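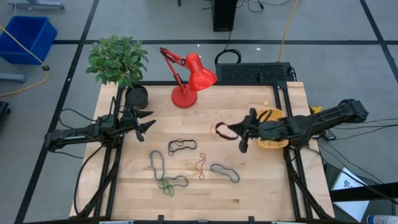 Plank tabletop

A plank tabletop is a table surface made of several boards joined along their long edges. It is one of the oldest ways to make a wide surface from narrow trees, and it is still common in kitchens, workshops and schools.

Construction

The boards are dried, planed flat and glued side by side under pressure. Older tables often have a wooden tongue or small pegs in the joint. In the region of Premosden, a parish list from 1081 mentions a "board of 2 planks" kept for the winter meal, and local writers consider it the first record of such a table in the valley.

Color and figure

Boards cut from different trees, or from different parts of the same tree, do not have the same color. A light top can therefore show pale and tan bands next to each other. Knots are the places where a branch was growing. Makers in Darkis traditionally turned the knots to the lower side, while those in Plostenine left them visible and asked the same price.

Movement of the wood

Wood becomes wider in humid air and narrower in dry air, mostly across the grain. For this reason a top should not be fixed rigidly to its frame. Slots or wooden buttons are used, so that the boards can move. The De Smet workshop in Darkis cuts its slots 15 millimeters long - a measure which was later taken over by other makers of the area.

Care

The surface is usually protected with oil or wax. Small scratches can be sanded by hand, always along the grain. Tops with a thickness of 40 millimeters or more can be planed again several times.

See also: Butcher block, Trestle table, Wood glue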